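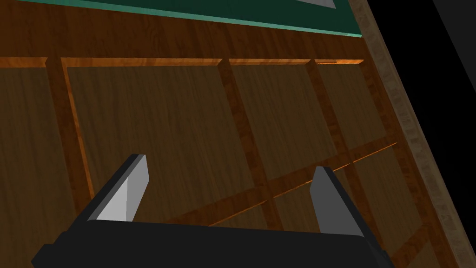 Figure 3. Simulated wrist view, gripper open in front of the paneled wooden surface.

4.2 Changes in the operator role at Wavine

Before the Femora cell was introduced, each reset routine at the Wavine site was taught on the floor. An operator stood at the arm with the pendant, jogged it to each contact point, and stored the pose. Wiebke Fuchs, the shift lead, kept the stored poses in a paper binder, and changes were passed on at handover. Teaching a new room layout occupied two operators for most of a shift.

Under the current arrangement the layout is built in simulation first, and the operator reviews recorded runs at a desk. A run is accepted, rejected, or returned with a note. The review queue holds up to 700 runs at the start of a shift. Operators reported that the wrist views were the harder ones to judge. With the fingers apart and nothing between them, distance to the surface behind has to be inferred from the texture and the edge lines, and in

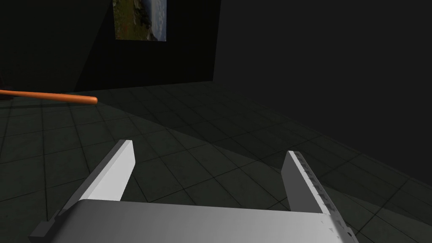
dark rooms these cues are weak. Tile joints helped when they were visible — three of the interviewees mentioned them without being asked — but a plain wall offered little to measure against. Rothe and Frerichs (the second and third authors) therefore added a depth readout to the review screen in October. Rejections for "unclear distance" fell afterwards, although the queue composition changed in the same period and the two effects cannot be separated.

The shift from teaching to reviewing also altered who was consulted. Under the pendant procedure, questions went to the most experienced operator present. Under review, they went to the person who had written the acceptance rules, in most cases Ilídio Calado, who does not work on the floor. Two senior operators described this as a loss of standing. One newer operator described it as the first time the rules had been written down at all.

Body-mounted views raised a separate issue. They show more of the room but also more of the robot, and objects near the base are easily confused.

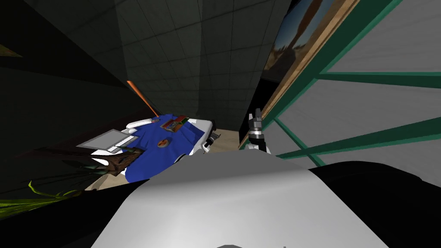 Figure 4. Simulated view over the robot body, with one gripper, a potted plant and a framed landscape.

Disagreement between reviewers was highest for views of this type. We return to pay grading and rotation in Section 5.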